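Party Cups and the Good Table: Your Questions

I host a lot (card nights, birthdays, the odd Saturday lunch that goes on until dark) and I get asked the same things over and over, so here are my answers in one spot.

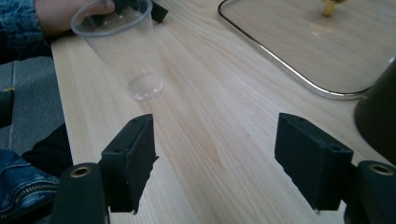
Why clear plastic and no glasses?
I used to own glasses! Then we had a summer party with 38 people and I spent the next morning picking slivers out of the lawn. Clear cups look nice with anything in them, and when one goes over, you mop up and carry on.

How many should I put out?
More than you think. People set a cup down, forget it and take a new one. I buy sleeves of 80 and figure on 3 cups per guest. Hina Rind writes names on hers with a grease pencil and gets by with far fewer, but I never remember the pencil.

Do you wash and reuse them?
Yes, by hand, in warm soapy water. The dishwasher turned my first batch cloudy and a bit egg-shaped. Dry them all the way before you stack them, or they stick together and you'll be standing there twisting and muttering.

Don't they leave rings on the wood?
They can, mostly with ice. My table is light wood and I oil it in January and again before the summer crowd – two thin coats, wiped off well. Any drips I wipe along the grain with a soft cloth.

I already have a white ring. Now what?
Give it a couple of days, as some fade by themselves. If it's still there, rub in a little oil and leave it overnight. Manon Dufour swears by mayonnaise (it did work on her sideboard, but oh, the smell).

What about the carpet?
Cold water and a towel, and press, don't scrub. I keep red wine at the far end of the table, and so far people mostly go along with that.

Where do you store the cups?
Upside down in a lidded box on top of the fridge. Bok-nam Bang keeps hers in the garage and has to rinse off the dust every time – not for me!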